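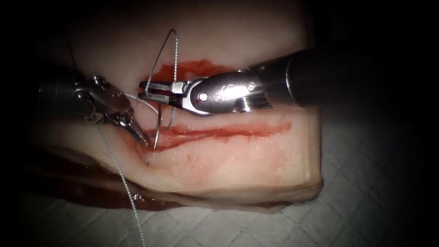

Tendthorpe Skills Centre
Tissue Suturing Bench: Inspection Checklist with Comments
Sheet 63, December

Inspecting officer: Parviz Tehrani
Area: Quiroga Room, tissue benches
To be completed before the bench is released for the next session. Mark each item Yes, No or N/A.

1. Tissue and bench covering

1.1 Tissue block labelled for training use only and entered in the bench log. Yes
1.2 Block rests level on a clean absorbent cloth. Yes
Comment: White quilted cloth in use. The cloth must reach past the block on all sides.
1.3 Fluid on the cloth contained and clear of the bench edge. Yes
Comment: Red fluid collects along the front of the block during incision work. Cloths are to be changed between trainees, and whenever fluid comes within 40 mm of the bench edge.
1.4 Store temperature record signed. No
Comment: Morning entry missing. Signature obtained at 10.15.

2. Suturing and sharps

2.1 Needles counted out and counted back. Yes
2.2 Sharps container below the fill line and within reach. Yes
Comment: Replacement containers are kept on the lower shelf. Reorder from Zuker when the last pack is opened.
2.3 Suture thread in date. Yes
2.4 Loose thread ends removed from the cloth before disposal. N/A
Comment: Session still open at time of inspection.

3. Personal protection

3.1 Gloves available in all sizes. No
Comment: Small size finished. One box of 100 requested.
3.2 Aprons and eye protection worn by all persons handling tissue. Yes
3.3 Handwashing notice displayed at the sink. Yes

4. Waste and cleaning

4.1 Tissue and soiled cloths placed in the marked clinical waste bin. Yes
4.2 Bench wiped with Rutero surface cleaner and left for the full contact time. No
Comment: Bottle present but undated. Bottles must be dated on opening.
4.3 Floor beneath bench dry and free of obstruction. Yes

Items for action: 1.4, 3.1, 4.2
The bench may remain in use. Actions are to be closed and initialled before the next inspection.

Signed: P. Tehrani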